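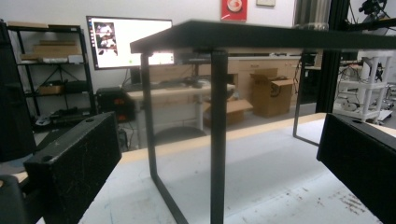 Valside, April

Zohreh Bagheri and Maya Saab are putting small furniture together at the Pruston workshop this month. The gallery follows a little black table with a flat top and thin square metal legs. It is number 31 on their list.

Shelving at the back holds the flat cardboard boxes – more are due from Grusberg.

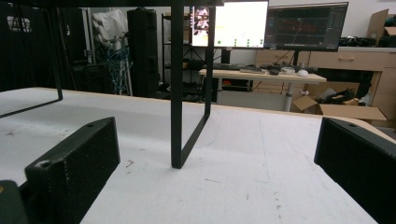
Maya likes a frame made of flat bars because it takes up so little room. A black one stands on the white tabletop, and the desk with the keyboards shows right through it. She wants 10 more for the Nam order.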